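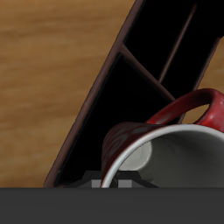 Red mug on its side in the rack, wrist view, simulator render.

The Tipped Mug FAQ
September – by the Winmont sim desk
3 min read

I keep getting the same questions about the mug fault, so I'm putting my answers in one place.

What goes wrong?
The arm is supposed to leave the mug upright in the dish rack. In 13 of our 825 simulated runs it ended up lying down, and the run still got logged as a success. That second part bugs me way more than the first!

Why did it pass?
My fault, mostly. The check I wrote only asked whether the mug's center was inside the rack. It never looked at which way up the mug was.

So what tips it?
I'm pretty sure it's the release. Our planner (Cudus) opens the fingers and starts backing away in the same step, so a finger can drag on the rim. When I made it wait 6 extra ticks before moving, I got 3 tips in a full repeat of the batch – better, but I'm not calling it fixed.

Is it only the red mug?
No idea yet. It's the only one I've run with the Dudás rack model, and I'd like to try something without a handle next.

Could this happen on the real arm at Mescombe?
I'd assume yes. Please don't load the old release settings over there, and keep your hands out of the rack until the arm is parked, even if the log says "done."

Do I need to rerun my old results?
If you used the old check, yep, sorry. The new one looks at tilt too. You can rescore saved runs without simulating them again, which took me a lunch break.

Contact the sim desk | © Winmont | Back to top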